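4.2 Blur Gating in the Perception Front End

The Druvmont controller takes grasp candidates from the Miron detector and passes them to the planner as ranked poses. In our first version every camera frame was treated the same way. Frames taken during fast wrist rotation gave poor edges, and the detector often merged nearby objects into one mask. The planner then held a wrong target until the next clean frame arrived.

We added a gate ahead of the detector. Each frame is scored by the variance of its Laplacian, computed on a central crop, and frames that score below 49 are dropped. If 5 frames in a row are dropped, the controller lowers the wrist speed limit until one passes. The threshold was tuned on 500 frames labeled by hand and tested on a separate set of 663.

Screens need special care. Lines of small text keep high contrast even when smeared, so a lit display can raise the score of a frame in which the objects are too soft to segment. Figure 3 shows a frame of this type, with white shoes on the left and a monitor with rows of text on the right. We therefore mask bright, saturated regions before scoring. The gripper finger is also masked, using the arm pose and the Derese calibration file.

Figure 3. Wrist view with motion blur. The finger covers the base of the upright red-and-white object.

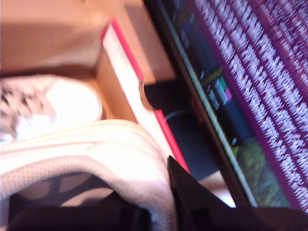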